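Nakine Adds Stainless Serving Bowl and Rimmed Plate to Narnon Office Tableware Range

February. Nakine today announced two additions to Narnon, its tableware range for office pantries and shared meeting tables. The new items are a polished stainless steel bowl with a rolled rim and a white ceramic plate. Both are available to contract customers in cartons of 11 and to smaller offices in packs of 2.

The Narnon range was introduced for workplaces where food is served outside a dedicated kitchen, on whatever table is free. Pieces are specified to stack, to pass through a commercial dishwasher and to be stored in a standard office drawer cabinet. The bowl has a nominal diameter of 26 cm at the rim. It is intended for fruit, bread, salad and wrapped snacks, and is supplied without a lid. 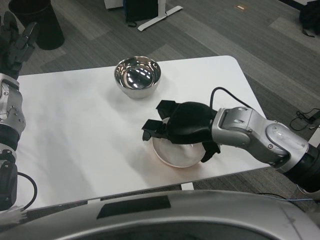 The rim is rolled outward and closed, leaving no exposed edge. Interior and exterior surfaces receive the same mirror polish. Nakine recommends a soft cloth and a mild detergent for both surfaces; abrasive pads will leave visible marks on the polish and are not covered under the product warranty. The plate is glazed on both faces and may be used in a microwave oven. The bowl may not.

"Customers asked for a serving bowl that could stay out on the table between meetings," said Kai Janssen, product manager for Narnon at Nakine. "The closed rim was the main change from the earlier sample. It adds weight at the top of the bowl, so we revised the base to match and kept the stacking height the same."

Both items were reviewed on white tabletops in working office space as well as in the Nakine showroom. Polished steel picks up overhead lighting strongly, and buyers with bright ceiling fixtures may prefer the brushed version of the bowl, which remains in the catalog under its existing order code.

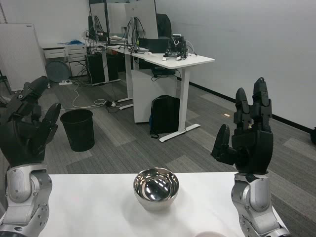 Polished stainless steel bowl on a white tabletop in an office with gray patterned carpet.

Distribution is handled by Kılıçarslan for contract orders and by Hekden for online orders. Standard lead time is 11 working days. Orders of 60 pieces or more ship on a single pallet, with bowls and plates packed in separate cartons. Replacement pieces can be ordered individually at the contract price.

Samples of the bowl and plate may be requested through either distributor. Sample pieces are invoiced at list price and credited in full against a first order.

Press contact: Kai Janssen, Nakine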